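Service charge on a leasehold flat -- can they bill me for works before I bought?
Leasehold and Property Law > General questions

Lilen_reader
30 Jan 2026
Hello all. English is my second language, so please forgive me if I use the wrong legal word. I bought a flat in Trorkcombe in September. Now the managing agent, Multar, has sent me a demand for 1,965 pounds. It is for roof repairs which were finished before my purchase. My solicitor asked for the usual information pack and the roof was not mentioned in it. Must I pay?

hemmin38
Who does your lease say is liable? Usually it is whoever holds the lease on the day the demand is made, whatever the date of the works. Did your solicitor agree a retention with the seller?

Lilen_reader
Thank you. Yes, there is a retention, but it is small and I think it only covers the yearly accounts. The lease says "the tenant for the time being".

oldquay
Then you are the tenant for the time being and you pay. After that you look at the retention and at the seller. I am sorry, it is not the answer you wanted.

marrowfat
I disagree with oldquay, at least on the order. First check if they consulted properly. For major works there is a limit per flat if they did not, and 1,965 is well over it. Also check when the costs were incurred. There is an 18 month rule, and agents forget it.

oldquay
The rule is met if they gave written notice in that period, even to the previous owner. I would not build my hopes on it.

Lilen_reader
I have now read the papers again, slowly, with a dictionary.
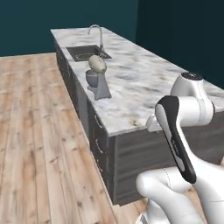
The lease has 138 clauses and paragraphs if you include the schedules, and the one about the reserve fund is near the end. It says major repairs are taken from the fund first. Inside my own flat everything is my cost, and I accept this -- if I want a kitchen island with a marble-pattern top and a dark grey sink set into it, I pay for it alone. But the roof is in the list of common parts. So why was the fund not used?

marrowfat
Good question, and put it to Multar in exactly those words. Ask for the fund balance on the date of the works.

hemmin38
And pay nothing "under protest" by telephone. Write.

Lilen_reader
I wrote. They answered that the fund had about 3,000 pounds in it and was "kept for emergencies". They also added 125 pounds for administration.

oldquay
I change my mind a little. If the lease says the fund comes first, they cannot simply keep it. The 125 should be challenged also. Did the demand come with the summary of rights?

Lilen_reader
No, only one page.

marrowfat
Then the money is not yet due. Tell them so, and send a copy to your solicitor, who should have asked about the roof.

oldquay
They can send it again correctly next week, so please keep the money ready.

Lilen_reader
I will keep it ready. The letter goes tomorrow by recorded post.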